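Fall swap shelf opens at Jolthorpe library with 51 decorations

The Jolthorpe library has opened its fall swap shelf for the third year, giving residents a place to drop off seasonal decorations they no longer want and pick up others at no charge.

The shelf is in the hallway next to the Wollow Room and will stay up through the end of October. It started this year with 51 items left over from last season, among them wreaths, table runners, paper leaves and a box of gourds made from felt.

Last year 2,424 items passed through the swap, up from 1,534 the year before. The library said most were small pieces that fit on a windowsill or a desk. Larger yard decorations are not accepted, as the hallway has to stay clear for strollers and wheelchairs.

Visitors may take up to 3 items per trip and do not need to bring anything in exchange. A library card is not required. Donations should be clean and in one piece, and anything that runs on batteries should be dropped off with the batteries taken out. Candles, real pumpkins and items with broken glass will be turned away.

Plastic coil decorations have been popular so far. Several came in with a donation from Trerard, the gift store on Matić Street, which closed its holiday aisle in September.

The shelf can be reached whenever the library is open. Drop-offs are taken at the front desk until 5 p.m. Anything still on the shelf at the end of the month will be boxed up and kept for next fall.

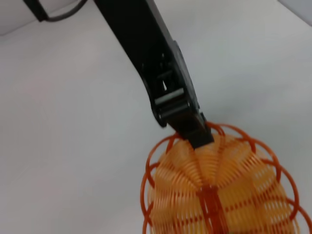 An orange-and-yellow decoration made of plastic coils, with rounded segments like those of a pumpkin.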